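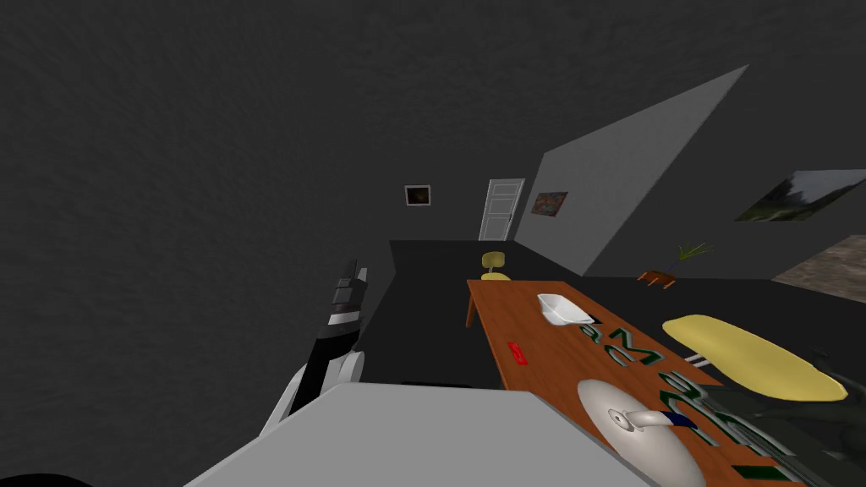
Drirkstead Shared Workshop -- Members' Forum
Bench Projects: two-arm build, simulation stage

s.nistor
2019-03-10
This thread records progress on the two-arm build approved for the rear bench. The mechanical parts for the second arm remain on order, and work therefore continues in simulation. The room model has been completed to a level I consider adequate: a long table with several objects on it, chairs, a door and pictures on the walls. Members who wish to review the arm mounts are asked to do so before any holes are drilled in the torso plate.

The present question concerns the wrist cameras. I have placed each camera behind the palm, looking along the fingers. The bracket is printed, and the whole wrist assembly must stay under 600 grams. Comments on this position are invited.

arunas_laur
I have reviewed the model and have one objection. With the camera behind the palm, the palm occupies a large part of the lower view. That area carries no useful information and will be lost on every run. I would move the camera to the side of the wrist and accept the longer bracket.

s.nistor
The objection is noted. The side position was tried in December and was withdrawn. It showed one finger well and the other poorly, and the bracket struck the table edge on low approaches. From behind the palm, both fingers remain visible when the jaws are open.

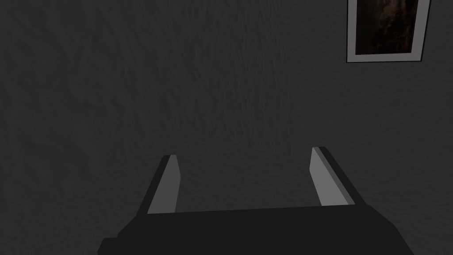
The palm could be made narrower, and I am prepared to redraw it if other members agree. The stepped corner at the lower left should remain in the drawing for the present, as the cable clamp is to be fitted there.

Anitz
I support the current position. My concern is the surfaces. The same rough gray finish appears to have been used very widely, and with dim lighting a wrist view offers little to work from when no object is near. A plain floor with a printed grid would give the depth routine something to hold on to.

arunas_laur
I do not agree with the grid. The workshop floor has no grid, and a routine tuned on one will have to be tuned again on the bench. A dull surface is a fair test.

s.nistor
I am inclined to agree with Mr. Laur on this point, although brighter lighting would be reasonable. The trial batch consisted of 200 short runs with a random starting pose for each arm. In 33 of these the search ended without the object ever entering the wrist view.

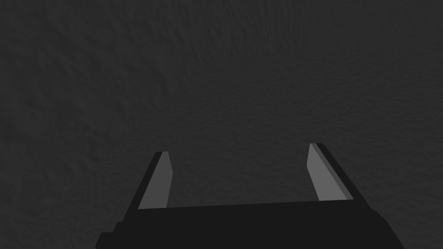

A wider first sweep is the simplest remedy, and the change is confined to the search routine. I propose to make it before anything is altered in the room model, so that the two batches may be compared.

Spahić
Please also state the step limit. If it is still 3,000 the arm may simply be running out of time -- a wider sweep would make that worse.

s.nistor
It is still 3,000. I will raise it for the next batch and post both sets of results in this thread.

arunas_laur
That is acceptable. I maintain my objection regarding the palm and ask that it be entered in the build notes.

s.nistor
Entered.

Contact the forum office | Copyright Drirkstead Shared Workshop | Back to top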